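Progress report to the Wouters fund
Sornalbridge laundry room, second report
March 9, 2020

Hello again from Sornalbridge! The last time I wrote, the laundry room was mostly a list of good intentions and a floor that needed mopping, so it's a pleasure to have some real news. We are up and running, we have been since the week after New Year, and the room is getting used more than I dared put in the application.

Money first, as I know that's the part you turn to. Of the grant we have spent $3,056 so far. The bulk of it went on the plumbing (a new drain line and proper shutoff valves, which the old room never had), then the shelves, the baskets and the folding table. The plumber's bill came in a little over the quote – the wall behind the machines had been patched more than once and he had to open it up further than planned. I moved the difference out of the signage line, and we are getting by with handwritten signs for now. They look fine. I may leave them up.

Sign-ups stand at 31 households, up from 21 in the first report. Most come from the Prirora side of the hill, where the apartments have no hookups at all and the nearest laundromat is a bus ride away with your wash in your lap. Mornings fill up first. Evenings were slow through January and then picked up once we started staying open later, and I'd like to keep those hours if the budget allows.

Now the everyday stuff. The biggest change since last time is how people unload. We used to have wet things carried across the room in people's arms, dripping the whole way, and the floor by the door was a skating rink by noon. So we bought shallow white plastic baskets, and the house rule now is that the basket goes on the floor right under the door before anything comes out of the drum. It sounds like such a small thing! The floor stays dry, socks stop disappearing behind the machines, and the folding table is free for folding.

The other rule is to check the rubber seal when you empty the drum. Small items love to hide in the fold, and we had a whole collection of baby socks and one dish towel in the lost and found before we put the sign up. Doors get left open between loads too, so the drums can air out. I was the worst offender on that one and I've had to train myself.
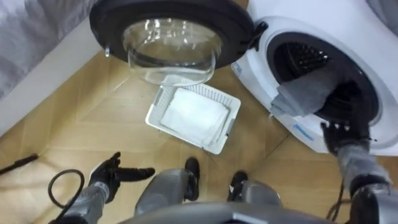 One of our regulars wrote in the comment book that the baskets were the best thing we had bought, but that they were too shallow for a full load of towels and she ended up making two trips. She also asked for somewhere to hang delicates, and wanted to know if the Kakport detergent could be swapped for one without scent. Other people had written "same here" underneath, so I'm taking it seriously. I've ordered 2 deeper baskets to try out, and the unscented detergent is on the shelf already, next to the regular. The hanging rack is harder – the only free wall is the one with the new valves on it, and I don't want anything dripping over them. A fold-down rack above the table might do it. I'm getting a price.

What hasn't gone so well: the booking sheet. People write in pencil, other people erase, and I've had a few tense conversations over the nine o'clock slot. I'd like to move to a board with name tags, which would cost very little. The lint bin also needs a lid.

Between now and May I plan to get the rack up, sort out the booking board, and repaint the wall the plumber opened. There's enough left in the grant for all of it. If you'd like to come by and see the room, mornings are lively and afternoons are better for talking. The key sticks a bit, so knock.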